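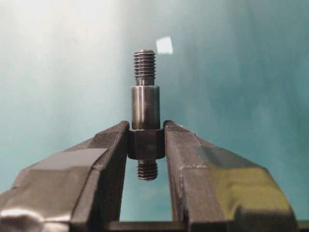
Pulia Two-Arm Recording Bench

Small Parts Handoff Edition, by Vosent

If you have been trying to teach a pair of arms to pass a small threaded part from one to the other, you already know that most of the work is in collecting enough good examples. We built the Pulia for people who have that job to do and would like to get through it without rebuilding their setup every other morning. It comes as a complete station: two arms facing each other across a cloth-covered table, a black upright frame, 3 cameras (one at each wrist and one looking down over the whole table), and the Stukimia recording software that keeps all of it in step.

We spent a good part of February on the handoff task alone, and a lot of what we learned went into this edition. A stud with threads at both ends sounds like a simple thing to pick up, but it rolls, it's dark, and there is very little flat on it to hold. Both wrist cameras look straight down the fingers, so the model gets a close view of where the part sits in the grip, and the person checking the recordings afterward gets the same view - a real kindness on a long afternoon of reviewing.

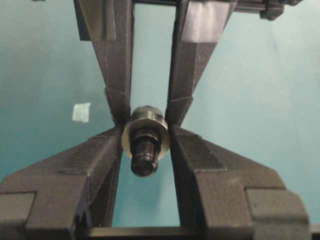 Do I need to know how to program to record with it?

You can record a full session with the two foot pedals and the operator's guide. The left pedal starts and ends an episode, and the right one throws away the last one if you fumbled it. Programming comes in later, when you want to change the file format or train on what you've collected.

Every station ships with a starter set called Gidey, which holds 2228 handoff episodes recorded on the same model of bench. Please think of it as a head start. Your parts will be a little different from ours and so will your lighting, and we'd suggest adding at least 168 episodes of your own before the first training run. Go ahead and keep the slow ones, and the ones where the second arm needed another try at the grip, as long as you tag them in Stukimia when you save. We used to delete those, and we were sorry about it later! 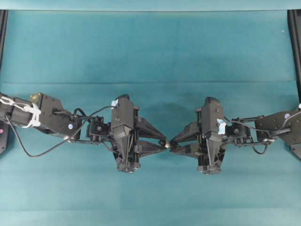
Between episodes, bring both arms back to the same starting pose. Stukimia will hold the next recording until they get there, and you can set how fussy it is about this (we leave it at medium). Put the part down somewhere new each time, turned a different way, and try to use the whole reach of the arms. It's very easy to fall into setting it on your favorite spot, and the spread map on the session page will show you when you've been doing that.

The cloth lifts off for washing, and any plain matte fabric of the same size will do as a second background. Changing colors halfway through a collection is fine - just start a new session so the two stay sorted.

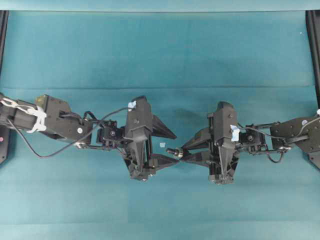 What comes with it

Two arms with parallel-jaw grippers, wired
Upright frame and overhead camera
Two wrist cameras, mounted
Table cloth, teal
Foot pedals and operator's guide
Stukimia recording software, one station
Gidey starter set on a drive

Support and returns

Phone and email help is included for 90 days from delivery, and that covers help with planning your first collection as well as anything that comes loose or stops working. Spare fingers are sold in pairs. If the station doesn't suit your work, write to us inside the same period and we'll arrange the pickup.

Page updated June 28, 2024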